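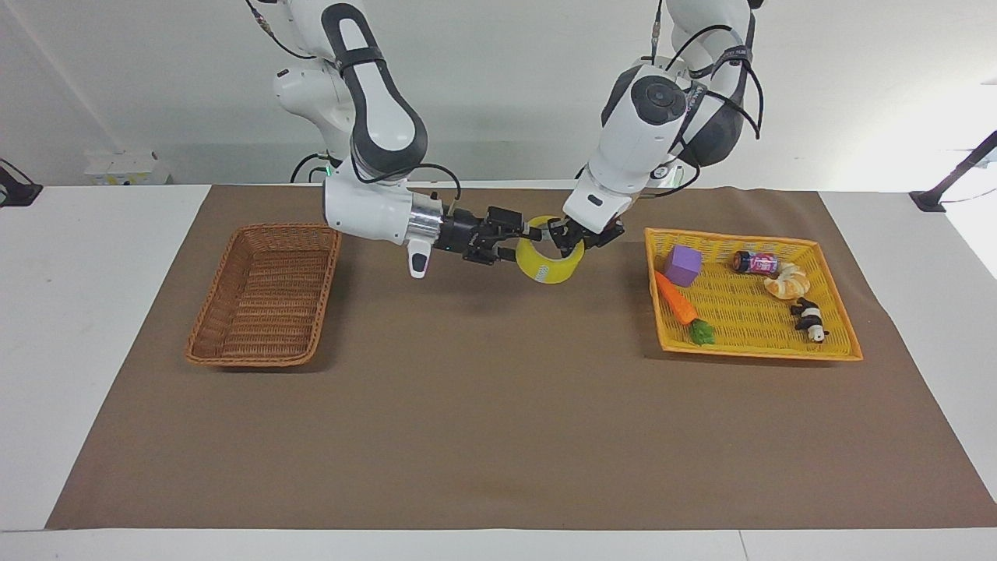

A reader wrote in after our last article to say that the old bank teller screens were only there to calm the staff, and that none of them would have stopped a bullet. I put the point to Nilmini Debnath, a former glazing inspector now writing a technical history of security screens in Australian banks, when we spoke on 9/11/25.

"Some of them would, some of them wouldn't," she said. "The reader is right about a lot of what went in early on. A single sheet of toughened glass behind a counter looks serious, but it is a barrier against reaching and jumping. Put a round through it and it goes to small pieces. Laminated glass is a different product, and the two get mixed up in the old paperwork all the time."

Her work centres on the screens supplied by Skurkon, a small manufacturer that laminated its own panels and sold them under the name Rakus. The firm's job books survive from 1964 onwards, with some gaps. Debnath has been working through them against the panels that can still be measured.

A Rakus panel was built up from plate glass with a plastic interlayer between each pair of sheets. The layers were pressed, then heated under pressure in an autoclave until the interlayer cleared. Thickness varied with the order. The heaviest type listed in the job books was 44 millimetres, and a panel of the usual counter size weighed 70 kilograms before framing.

"People think of the glass as the thing that stops the bullet," Debnath said. "It does part of the job. The front sheets break the bullet up and spread the load, and the interlayers hold the broken glass in place so that the next sheet has something backing it. What you are worried about after that is the rear face."

The rear face is where her interest in the subject began. A laminated panel can stop a bullet completely and still throw off splinters on the protected side, because the shock travels through the glass faster than the bullet does. The trade calls this spall. A teller standing close to the screen could be cut about the face by a panel that had, on paper, passed.

Skurkon's test notes show how the firm came to deal with the problem. Panels were clamped upright in a steel frame at a rented range at Bandara and shot from eight metres. A sheet of thin paper was hung behind each one. In the earliest notes the result is given as a single word, "held" or "failed". Later on the tester began to record holes in the paper as well.

"You can see the question changing," she said. "At first he wants to know if the bullet came through. Then he has a panel that held and the paper behind it is full of holes, and he writes 'held' and underlines it and puts a query beside it. I have a lot of time for that query."
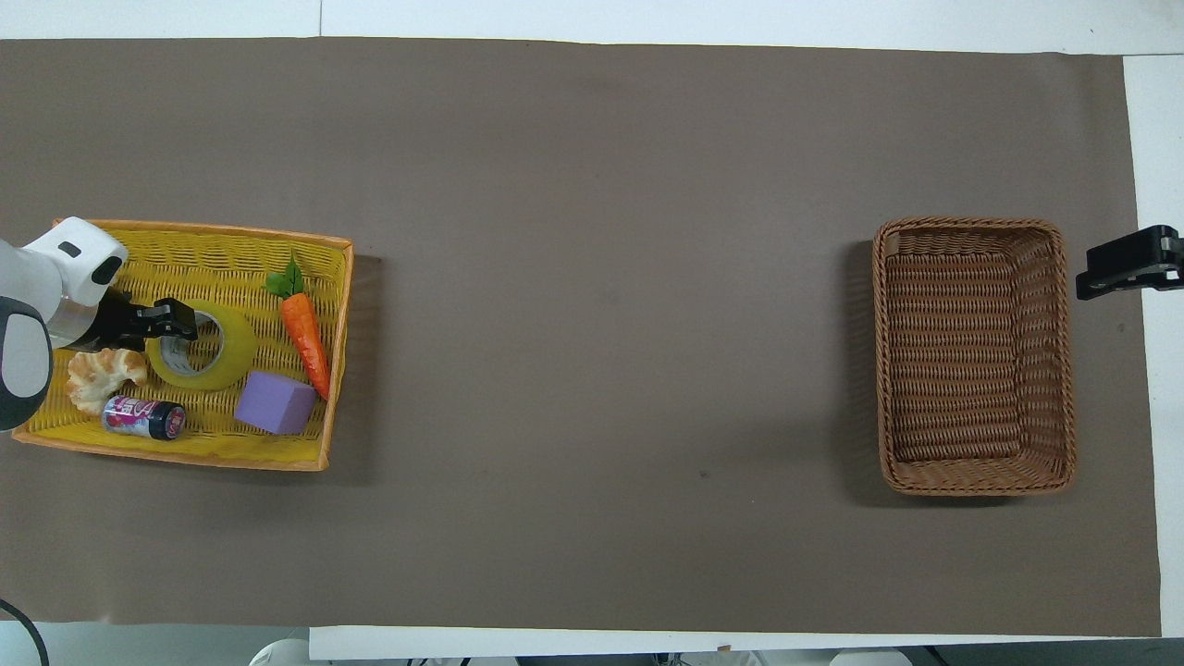 The answer, when it came, was a change to the order of the layers. Thick sheets went to the front and the thinnest went to the back, with a heavier interlayer directly behind the last thick sheet. A thin rear sheet has less glass to shed. The revised panel had the same overall thickness as the old one and could go in the same frame, so the firm did not change the name or the catalogue entry. Anyone measuring a Rakus panel today with a caliper cannot tell which type it is unless an edge is exposed.

I asked whether that mattered outside the history books. Debnath said it did, as a number of the screens had been taken out of branches and reused in pharmacies, pawnshops and service stations. "They were good frames and people don't throw away good frames. The trouble is that a panel comes with a story, and the story is always that it is bulletproof. I don't use that word. A panel resists a certain bullet, at a certain speed, for a certain number of shots. Outside that you don't know anything."

The frames were a weak point in their own right. At the Coralgate branch, the first large order in the job books, the panels were set into a timber counter with a shallow groove along the bottom edge and a cover strip held by wood screws. The glass had been tested in steel. There is no record that the counter was tested at all, and in Debnath's view a round through the panelling below the glass would have met two thin boards and a drawer.

"It is the same mistake you find now," she said. "Somebody pays for the rated glass and then puts it in a wall that has no rating. If you ask about the wall they show you the certificate for the glass."

The speaking gap is another case. Early screens had a round hole with a grille, or simply a space between two panels. Skurkon's drawings move to overlapping panels, set one behind the other so that sound could pass around the edge while a straight line could not. The overlap on the first drawings is too small. A shot from well to one side would have gone through the gap without touching glass. The drawings from the following November correct this, and a pencilled note gives the widest angle at which a customer could stand before meeting the side wall.

Debnath has tried to find the tester's name and has only the initials at the foot of each sheet. She does not think he had formal training in ballistics. His early figures for bullet speed are copied from ammunition boxes, and he does not seem to have owned anything that could measure it.

On age, she was cautious. The interlayer takes up moisture from an exposed edge, goes cloudy and lets go of the glass. A band of haze along the bottom of a panel is the usual sign. How much resistance is lost with it is hard to say without shooting the panel, and the owners of old panels tend to have only the one. She advises that a screen with visible haze be treated as ordinary glass until it is replaced.

She is still looking for offcuts with a clean sawn edge, particularly from the heavier type, and for any page of the job books that left the factory before it closed.

Home Articles Interviews Archive Search Contact Back to top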